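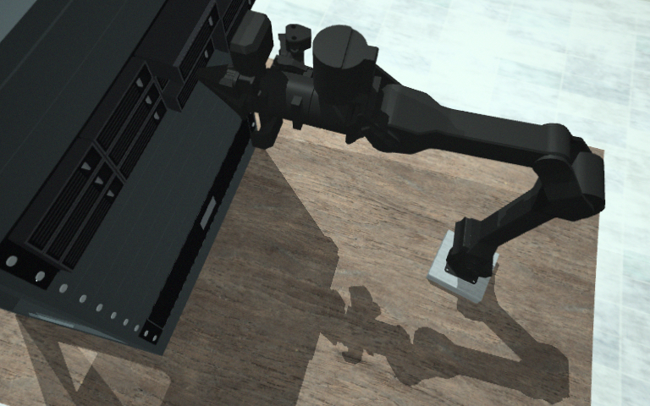
Vulteck Scene Kit is a simulation package for people who program robot arms and want to test a task before they touch the real machine. You load the kit, choose a task file, and the arm starts to work in a small rendered room with correct joints and contacts. The block task is the one most customers open first. In it a dark gray arm, mounted at the top edge of a large vented base, reaches across a wooden table and brings its gripper down on a small light gray block. The strong light from above throws the shadow of the arm over the wood, and this is a setting you can change. If your vision model is disturbed by hard shadows, you will find this out in the kit and not on your production floor.

What is in the package

The standard license includes 37 task files and 73 objects. Every object has its own mass, friction and surface texture, and all three values are written in a plain text file that you can edit. The tasks are sorted in groups: touch and push, pick and place, stacking, insertion, and sorting by shape. Each task has a start state, a goal state and a scoring script. You can replace the scoring script with your own.

The Jafri controller module is part of the standard license. It accepts joint position, joint velocity or gripper pose commands, and it records them together with the camera view and the contact forces. The Ukano randomizer is sold separately. It changes light direction, table material, floor material and the start position of the object between episodes. We recommend it for customers who train policies on images. For customers who only check motion planning it brings little benefit, and we say this also on the phone.

Cameras

You may place a camera anywhere in the room, also very near to the arm. Please consider that a view from close behind the base will show a lot of base and less of the table. Also the gripper can hide a part of the object at the moment of contact. Many teams use two cameras for this reason, one high and one from the side of the elbow. Camera positions are saved with the task file.

System requirements

A desktop computer with a dedicated graphics card is necessary for rendering. Without rendering, the physics can run on an ordinary laptop. The installer is available for Linux and Windows. There is no version for Mac at this moment.

Licenses and support

One license is valid for 2 workstations at the same address. Universities can ask for the teaching license, which has the same content but does not allow commercial use. Support is given by e-mail in English and is included for the first year. Updates during this year are free, and after it the software continues to work in the last version you have installed.

Known limits

Soft objects such as cloth and cable are not supported. Very thin objects can sometimes slip through the fingers when the time step is set too long — please keep the default value for insertion tasks. The Butance import tool, for bringing in your own arm model, is still in test and is planned for December. Until then we can convert your model for a fixed fee. Send us the file together with the joint limits, and you will receive an offer before any work is started.

Page last changed: 15 November 2023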